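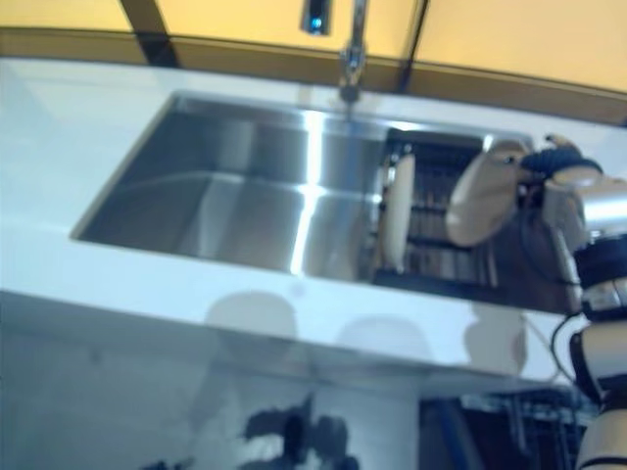
4. Equipment planning and cost allocation

4.1 Scope of the budget

The purchase plan covered a single budget period and was drawn up before the task list had been settled. Three classes of spending were separated at the outset: capital items (arms, hands, mobile bases), consumables (finger pads, hand coverings, cable sets) and site costs (counter work, plumbing, power, floor repair). Software licences were charged to a different account and are not considered further.

Kitchen tasks were given priority. Putting plates into a rack and taking them out again requires reach over a counter edge, a hand that can close on a thin upright object, and some tolerance of splashing. Each of these has a price. Reach sets the arm class, grip sets the hand, and splashing sets the rate at which coverings and seals are replaced. In the first draft from the Kitdale site only the first two were costed, and the consumables line was entered as a fixed share of the capital sum. The draft was returned for this reason.

4.2 Hands and coverings

Hands were treated as a separate capital item from the arms to which they are fitted. The supplier, Bristico, quotes them both ways, and the combined price is lower, but a combined purchase ties the replacement date of the hand to that of the arm. Under the wear model in Section 3 the hand reaches the end of its useful life well before the arm. We therefore planned for 2 hands per arm over the budget period, the second to be ordered in the month after the first enters service.

Finger pads and coverings were costed by hours of use. The rate adopted was one set of pads for every 47 hours of contact work, taken from the Brarkville maintenance log. No allowance was made for pads lost in handling. The annual sum for pads and coverings came to £2147 per station, against a first estimate made by fixed share that was lower by a factor of 7. Most of the gap lies in the pads; knitted coverings are cheap to buy and can be washed.

Figure 4. Hand with four fingers extended and a dark knitted covering with a ribbed section over the palm. The covering is charged to consumables and the hand to capital (see Table 2). 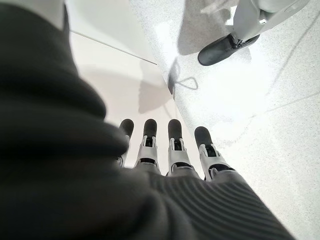
Lachlan Niven objected, on reading a draft of this section, that a rate based on contact hours favours sites which run short, hard sessions, and that a site doing light work all day would be left holding pads it did not need. He would have preferred a pooled stock, held centrally and drawn on by request. The point is accepted in part. A pooled stock lowers the total held, but it adds a delivery delay to every change of pads, and the cost of an idle station over that delay was not available to us.

4.3 Site costs

Site costs were the least well estimated of the three classes. Quotations for counter work varied widely between contractors, and two did not state whether removal of the existing surface was included. Where a quotation was unclear the higher reading was used. Floor repair was entered as a provisional sum and carried forward unspent.

Euan Haldane's spreadsheet, on which Table 3 is based, treats power and plumbing as a single line. We have kept his layout so that the totals can be checked against the original, although plumbing should be split out in any later plan. The November revision also moves delivery charges from capital to site costs, and figures drawn up before that revision are not directly comparable with those given here.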